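Coiling and stowing a 58 m half rope for a glacier approach

Last updated: 4 September 2019

This site uses cookies to remember your settings. Accept | Manage

This method suits a party leaving the Saklow hut for the Bokeo icefall, where the rope is carried to the snowline and then needed quickly. It assumes a dry-treated rope and a pack with side compression straps.

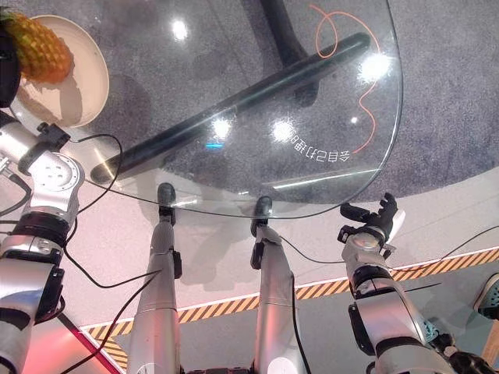
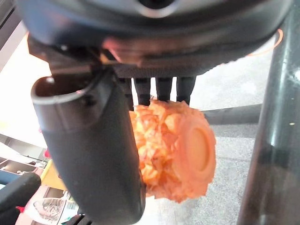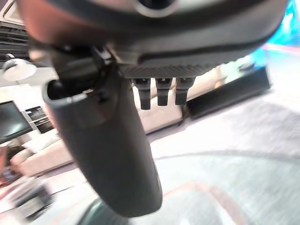 1. Flake the full length onto a clean tarp. Run every metre through a bare hand and feel for flat spots or stiff sections. Retire the rope if the core shows.

2. Find the middle mark. Hold both strands there and lay butterfly coils over the neck, alternating sides. Keep each loop to arm's length.

3. Stop with 6 m of both tails remaining. Lift the coils off and fold them at the centre.

4. Wrap the tails tightly around the folded coils, working upward. Pass a bight through the top opening and feed the ends through it.

5. Stow the bundle upright under the lid. A rope strapped outside picks up grit on the moraine — in May the Tudose side is mostly wet gravel.

At the snowline, undo the wraps and flake the rope again before tying in. Do not pull from the coil directly. Colder than -19 °C, a damp rope stiffens and the wraps may need working loose by hand.

© Ondimness Mountain Skills | Contact | Back to top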